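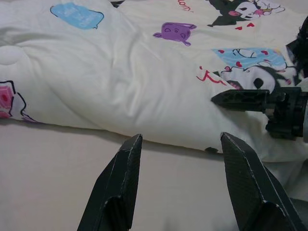
Dalov Home Blood Pressure Monitor: my review after one summer

My doctor asked me to measure my blood pressure at home, two times in the morning and two times in the evening. At her office the numbers were always high, and she wanted to see what they are when I am calm. I compared several upper arm monitors and chose the Dalov, sold by Dasto. I have used it since June.

The box contains the monitor, one cuff, four batteries and a thin instruction book. The book is clear, but the letters are very small. My husband needed his glasses and also a lamp.

Measuring is simple. You put the cuff on the bare arm, sit with your back supported, wait five minutes and press the big button. The cuff fills slowly and does not pinch. My old wrist model was faster, but it gave me a different answer every time I moved my hand. With the Dalov, two readings taken one after another are usually close.

I took it to my appointment and the nurse compared it with the office device. The difference was small, and my doctor was satisfied with it. I recommend everybody to do this check, whatever brand you buy.

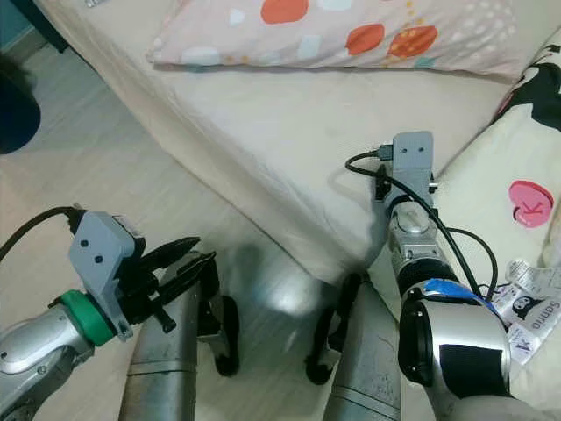
The memory keeps 200 readings for each of two users. For me this is enough for almost two months, and after that the oldest ones disappear without any warning. I lost part of June this way. Now I copy the numbers to a notebook every Tuesday.

There is also a phone app. It made me create an account before it showed anything, and it lost the connection with the monitor three times in the first week. I removed it — the notebook works better for me.

What I don't like: the cuff tube is short, so the monitor must stand very near to you. The screen has no light, and for the early morning reading I must turn on the lamp. A larger cuff is sold separately, and I think it should be in the box, as a cuff that is too tight can show a wrong result.

The batteries lasted until September. I give it four stars of five. I would buy it again, but without looking at the app.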